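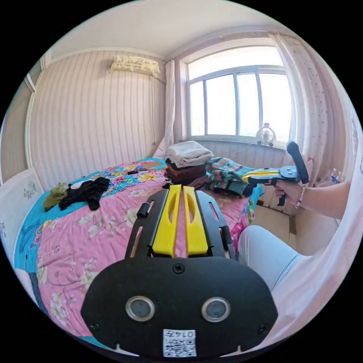
Department of Textiles and Household Studies, Narkstead College

Handout 3: Folding and storing knitwear

Filed under: Course Materials > Garment Care

This handout goes with the second practical. Read it before you come in and bring one heavy sweater of your own, clean and fully dry. The reading is in the Saragih reader, page 156, and the fiber table you will need for the worksheet is on page 176.

Knits stretch under their own weight. A woven shirt can hang for months, but a sweater on a hanger grows at the shoulders and drops at the hem. Knitwear is therefore stored flat or folded, and the heavier the yarn, the fewer folds it should have. 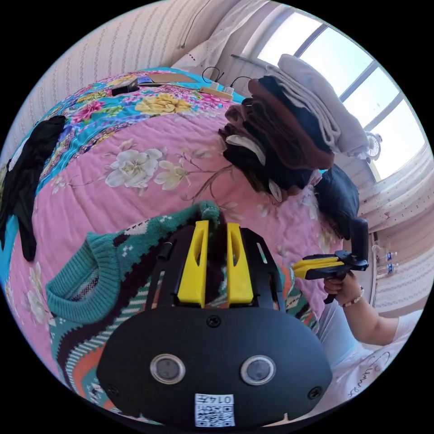 Work on a surface wide enough for the whole garment with both sleeves out. A table is best, but a made bed will do if the cover is pulled tight first. Lay the sweater flat and smooth it from the center toward the side seams. Patterned knits are easier to square up than plain ones — with a sweater in teal, black, white, orange and pink, any twist in the body shows in the pattern before you make the first fold. Check the neckline next. Ribbing should lie relaxed, without being pulled open.

Fold each sleeve straight across the back, then bring the sides in so they meet near the center. Fold up from the hem once for heavy yarn, twice for fine.
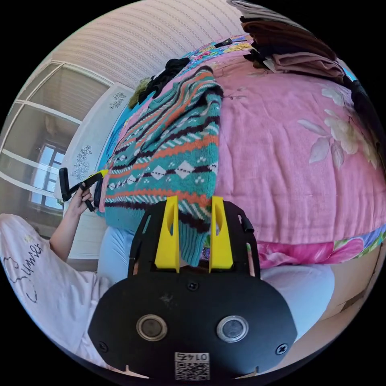
Do not press the folds down with your palm. A crease set in wool over a summer is hard to steam out, and in acrylic it may stay for good. Stack with the heaviest pieces at the bottom and keep the pile low enough to lift in one go. The Lillura boxes in the storeroom (shelf code 873) are the right depth for the practical.
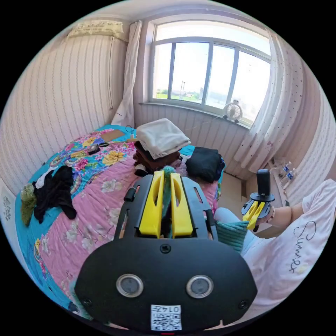
One student wrote on last term's feedback sheet that rolling had saved more drawer space than folding and left fewer marks on thin cardigans. Rolling is acceptable for fine-gauge knits and for packing. For heavy sweaters, use the flat fold in your assessed work. The Zustholm method, covered in Handout 4, combines the two.

Worksheet due at the start of the next practical.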